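Student Work > Design and Making > Year 2 Reports > Shelf Boards

2017-04-17 | By Stanisława Jabłońska, with Bogdan Kaczorowski and Ataberk Sezer
14 shares | 2 comments

Pale Wood: finding a finish we could live with

Our group wanted to make a wall shelf for the reading corner on the second floor, and we spent so long arguing over the surface of the wood that the surface became the project. I don't regret it one bit! Before this term I thought varnish was varnish. You opened the tin, you put it on, you went for lunch. Now I look at every table I sit down at and tilt my head to catch the light on it (my family have asked me to stop).

The task from our tutor, Thanakorn Panyasiri, was to choose one material and get to know it properly. Bogdan wanted something dark and dramatic. Ataberk and I wanted the palest wood we could get, as the reading corner only has one window and it faces a wall. We won, two votes to one, and Bogdan took it very well and then did most of the sanding.

We bought our boards from Kwiatkowski, the timber yard behind the tram depot, where they let us turn over the whole stack before we chose. That took most of a morning. We were looking for straight grain and flat faces, and we put back anything with a large knot near the edge, where we thought it might give trouble when we came to cut. Small knots we kept. Ataberk said a board without any marks looks like a picture of a board, and after that we were all a bit fond of the specks.

Sanding was the long part. We went along the grain by hand, starting coarse and working down, and wiped off the dust with a damp cloth between papers. On the first test piece we rushed and went across the grain in one corner. The scratches were invisible until the varnish went on, and then they were the only thing you could see. We kept that piece on the bench as a warning.

For the finish we tried two clear varnishes, one from Fikex and one from Nulex, each on offcuts from the same board so the comparison was fair. The first went on thicker and gave more shine. The second soaked in more and took longer before we dared touch it, but the wood felt more like wood afterwards, and all three of us picked it with our eyes shut. We put on thin coats and rubbed down lightly in between. Our whole budget was 84 złoty and we came in just under it, brushes included. 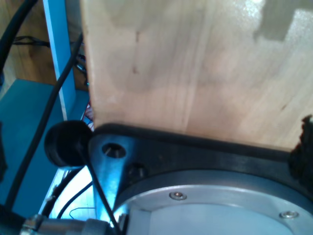

SURFACE AND COLOUR

What I love about a light coat on pale wood is how much is still going on underneath. The grain is faint, and it runs in fine lines that you could easily miss from across a room. Up close there are darker specks and small knots, and the colour drifts from a creamy beige to a warmer tan within the same panel. We had been calling it "white wood" in our notes for weeks, and we had to go back and cross it out. It is much warmer than that, and you notice it most next to something black.

The glare was a surprise. Where strong light hits the varnish it goes almost white and the grain simply vanishes, even with a finish as light as this. For a shelf that matters less than it would for a desk, but we did move our planned position along the wall after Bogdan held a sample under the ceiling lamp and couldn't see anything on it at all. If we did the project again we would test under the real lamp in the first week.

We also talked a lot about edges. You get a narrow strip of end grain at the side of a board, and it drinks varnish like nothing else. Our first coat disappeared into it. Bogumił Pietrzak from the workshop told us to sand the ends one grade finer than the faces, which helped the colour match, and to give them a coat of their own before starting on the rest. I have written this inside the lid of my toolbox.

What is left to do

The brackets still have to be chosen (Ataberk has a drawing, Bogdan has a different drawing). We want to load the finished shelf with books and measure how far it bends, then leave it loaded and measure again in July, when the building gets very warm. We'd also like to see how the varnish copes with mugs, because there will be mugs.

Thanks to Mr Panyasiri for letting us spend so long on one plank, and to the group at the next bench for lending us their good sanding block, which we still have.

2 comments | Share this report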